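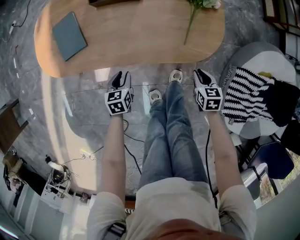
Occasional table

An occasional table is a small table kept for no fixed job. Used as and when: a cup of tea, a lamp, a book, post that hasn't been opened. The name covers side tables, end tables, wine tables, nests and most low round tables. Not normally used for dining. Overlaps with coffee table, and writers disagree on where one stops and the other starts.

Name

"Occasional" in the older sense, meaning for the occasion. Furniture was once kept against the walls and carried out when wanted, so light weight mattered. Later the tables stayed put, the name stuck. In the trade often shortened to "occ. table" on labels and sale lists.
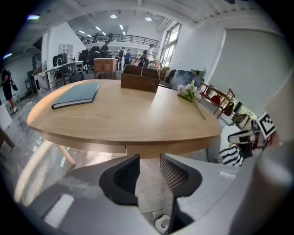 Form

Round, oval, square or tray-topped. Round tops are common in small rooms, no corners to catch a hip on. Legs either straight, splayed or a single pillar on three feet (tripod). Tripod types stand well on uneven floors but tip if leant on at the rim. Tilt-top versions fold flat agianst a wall, held by a catch under the top.

Height varies. Usual advice is level with the arm of the chair or a little under. Low ones are sold as coffee tables whatever the maker meant.

Materials

Oak, beech, walnut, mahogany, pine. Also cane, brass, glass and marble. Solid tops move with the seasons and need fixings that allow for it, otherwise splits along the grain. Veneered tops stay flatter but chip at the edge and can't be sanded back many times.

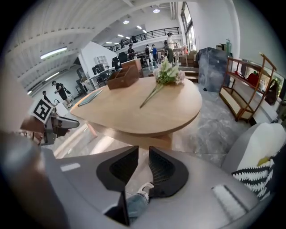
Makers

Large output from small workshops as well as factories. The Stinthorpe works turned out a two-tier model in beech, sold flat with 2 spare pegs taped under the lower shelf. Pálfi tables, designed by Irén Sipos, have a shallow lip round the top, and early ones are stamped on the inside of a leg. Later ones carry a paper label, usually lost. Gilton made the same pattern under licence for a run of 400, with a thicker rim. Often confused in sale lists.

Care

Dust with the grain. Coasters for cups. White rings from heat are in the finish, not the wood, and often come out with a mild wax and a soft cloth. Black rings are deeper and need stripping. Keep away from radiators. Loose joints should be reglued not screwed, screws split the leg sooner or later.

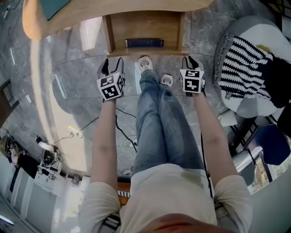 Collecting

Prices modest apart from signed peices and good tripods. Marriages are frequent, i.e. a top from one table on the base of another. Check for spare screw holes underneath and a colour change where the old block sat. Gerardo Palumbo's handbook lists 40 stamps and labels, incomplete for Novari.

See also: Coffee table, Nest of tables, Plant stand, Tilt-top table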